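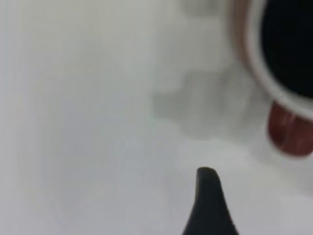
My aunt Verna Sorensen left me her half of the Brumport ferry, and if you're wondering how a person leaves half a ferry, so was I. The other half belonged to Thaddeus Dvorak, who hadn't spoken to her in years over a bell.

So I drove out there in August with my good shoes on (mistake!) and found him on the landing, scraping paint.

"You're the niece," he said.

"I'm the niece."

"You get seasick?"

I said no. I get seasick in elevators, but I wasn't going to hand him that in the first minute. He grunted and went inside to make coffee, and I followed him because it had started to rain.

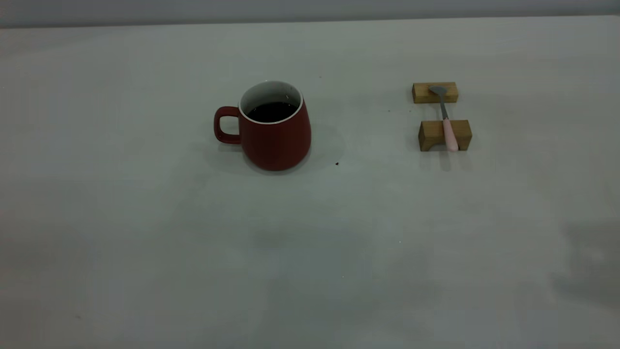
He told me about the bell then. Verna wanted it rung at every departure, and he wanted it rung only in fog, and one night it went over the side in 49 feet of water and each of them swore the other one did it. They went on running the boat together, her mornings, him afternoons, passing notes through Darnell Ridgeway at the ticket window.

"What did the notes say?" I asked.

"Fuel, mostly."

He had kept them, though, around 171 of them in a cracker tin, and he pushed it across to me and went to look out at the weather. 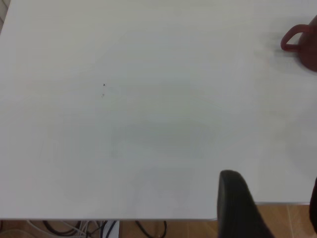 Vol. 2, p. 332

I read until the rain quit. Fuel. Rope. Fuel. Your hat is in the wheelhouse. Then one in her big slanting hand that just said, It was me, I'm sorry, we need rope.

"You never answered this," I said.

"I bought the rope," said Thaddeus.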